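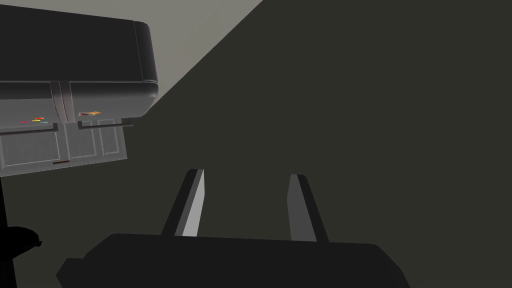

Stindier College Film and Lecture Series
Minutes of the February planning meeting

Jasmina Stan opened the meeting at 4:15 p.m. and thanked everyone for coming out in such miserable weather, and for the poppy seed cake, which was much appreciated and did not last past the second item.

1. Last meeting's minutes
Approved with one correction. The visiting speaker's name is spelled Begović, with the accent, and Ognjen Dimitrov kindly offered to fix it on the website as well.

2. The fall screening
Ognjen reported that 176 people came to the documentary on rural schools, against 114 the year before, and that the discussion afterward ran so long the building staff had to flick the lights at us. There was a good deal of happy talk about this. Jasmina wondered whether the question period might start earlier next time so that students catching the last bus don't miss it, and the group agreed to try a 6:30 p.m. start.
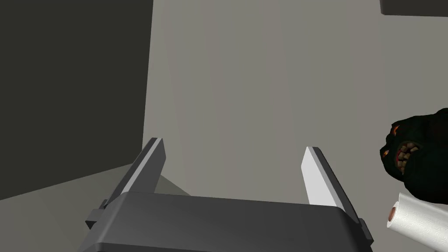 Gripper with its two fingers pointing toward a bare wall

3. Professor Begović's lecture
The lecture on how newspapers write about teachers will go ahead in Hurent Hall. The small auditorium seats only 97, and we would all hate to turn people away. Professor Begović has asked for a lectern microphone and, if at all possible, a handheld one for the audience. Ognjen will book both. Jasmina will write the introduction and promises to keep it short this time (laughter).

4. Money
The balance stands at $1,002. After some back and forth we settled on paying the screening license first and seeing what is left for refreshments. The Keltov Bookstore has again offered to run a book table and we gladly accepted. 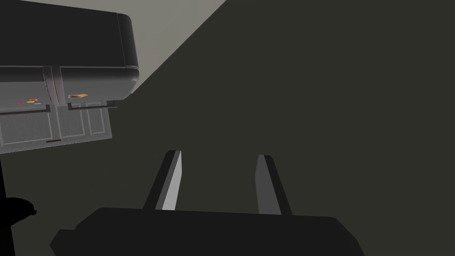

5. Other business
A student asked whether captions could be switched on for every film from now on. Everyone was in favor, and Ognjen will check with the distributor about the spring title. Posters still need a home in the library lobby; Jasmina will ask at the front desk.

The meeting closed at 5:40 p.m.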